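Setting Up Your Two-Arm Bench Kit for a Handoff Task

By Nandini Venkataraman

So the big box from Zoltow has arrived, you've got both arms out of the foam, and you're wondering where on earth to start. I've put together a few of these now and I still enjoy the first evening with one, so put the kettle on and let's go through it together.

Two views of a bench with flat items on it:

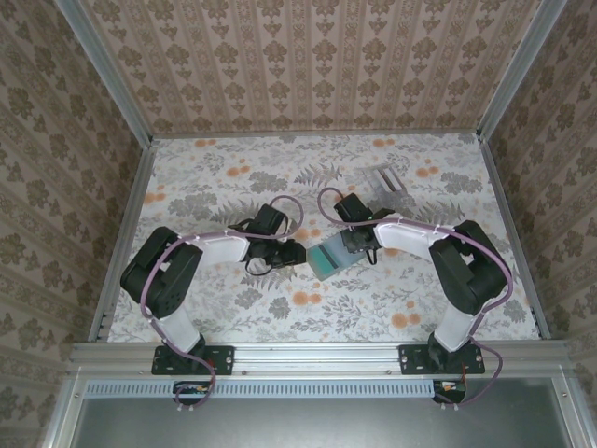
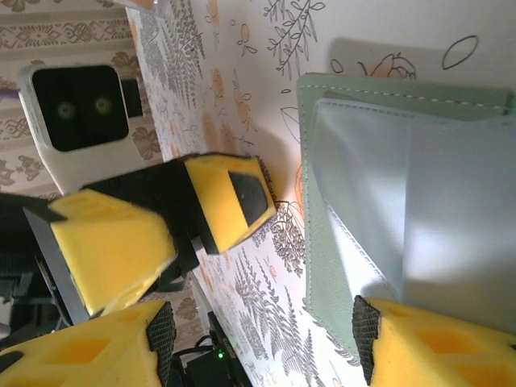
Start with the base plates. Slide them onto the rail, but leave the screws a bit loose until both arms are standing, and then set the plates 400 mm apart, center to center. The booklet says 322 mm, but that's for the older short arms, and my friend Hadi Boutros lost a whole Saturday to it before he called the help line!

Next, run the cables. Follow each arm from the base up, tie as you go, and leave a generous loop at every joint (more than you think you need). Bend each joint through its full travel by hand before you snip the tie ends.

Now open the Fasell app, choose Pair, and wait for both arms to show up. Set the grip force to 1000 for stiff things and quite a bit lower for anything that folds. Try your first handoff at quarter speed, with one hand near the stop button.

The kit was $1119 when I ordered mine, with spare finger pads included. Pads can be reordered separately from Rowbotham, and they ship pretty quickly.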